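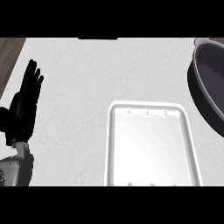 Wunisari cell: weekly inspection, with my comments

Done by: Perihan Ateş
Day: Wednesday, before the first run
Covers: arm, hand, counter, fence, and the simulated copy of the cell

1. Start pose in the sim
OK. I always begin on the screen, with a coffee, before I go anywhere near the real arm. Hand up, palm forward, fingers together, well off to the left of the foam tray and not touching anything. The outer finger curls away from the others a little and I've marked that as fine (Doğukan, you asked last month, and yes, I compared it with the saved pose!).

2. Props in the sim
OK. White foam tray, empty, long side running up and down the view. Dark round pan up at the right, empty too, with bare counter between the two. White tray on white marble is still hard on my eyes. I'd love a darker counter in there, but Sevim says the color stays until the current batch of runs is finished, so I squint.

3. Emergency stops
OK, both of them. I press each one with the arm moving at slow speed and watch it come to a full stop, then reset and do the other. The one by the door feels stiffer than it used to. It works, but please give it a good firm push if you ever need it, and I'll ask Liment what a new button costs.

4. Fence and gate switch
OK after a fix. The gate was closing but the light stayed amber, and I spent a good while blaming the cable before I saw that the switch bracket had slipped. Loosened it, lined it back up, tightened it, opened and closed the gate 11 times. Green every time. If you see amber with the gate shut, stop and call me. Don't tape anything!

5. Base bolts
OK. Paint marks on the bolts all still line up. I put the torque wrench on them anyway and every one clicked at 40, same as on the card inside the cabinet door.

6. Wrist and hand connector
Needs watching. Power off and locked out first, and my own tag on the lock, please, no borrowing. The connector seats properly and there's no play when I wiggle the hand, but one screw took nearly a quarter turn before it was snug. I put a dot of marker on it so we can see if it moves. Mỹ, could you look at it on your late shift and write down what you find, even if it's nothing?

7. Fingers, one at a time
OK. Slow close, slow open, each finger by itself, then the thumb. I listen more than I look at this stage. The thumb on ours has a faint tick near the end of its travel that was already there in September, and it hasn't gotten louder as far as I can tell. The recording is in the Trelholm folder if you want to judge for yourself.

8. Cables along the arm
Not OK, fixed. 2 clips had popped open near the elbow and the cable was hanging in a loop that could catch on something. New clips on. I ran the arm through its full sweep at slow speed and the cable stayed put.

9. Real counter and floor
OK. Wiped down, props put away, floor dry. Whoever left the hex keys behind the base, they're in my drawer and you can have them back for a cookie.

10. Sim and real arm agree
OK with a note. I send the same raised-hand pose to both and compare the joint readings. All inside our limit except the wrist, which sat right on it. I re-zeroed the wrist, ran it again, and it came in fine. Ilgın, I kept both sets of numbers for you because I know you'll ask.

Still open
Stiff stop button by the door: me, waiting on a price.
Marked screw on the hand connector: Mỹ, late shift.
Spare cable clips: we're down to the last bag, Sevim to order.

Cell released for normal running at 10:20. Lock and tag are back on the hook.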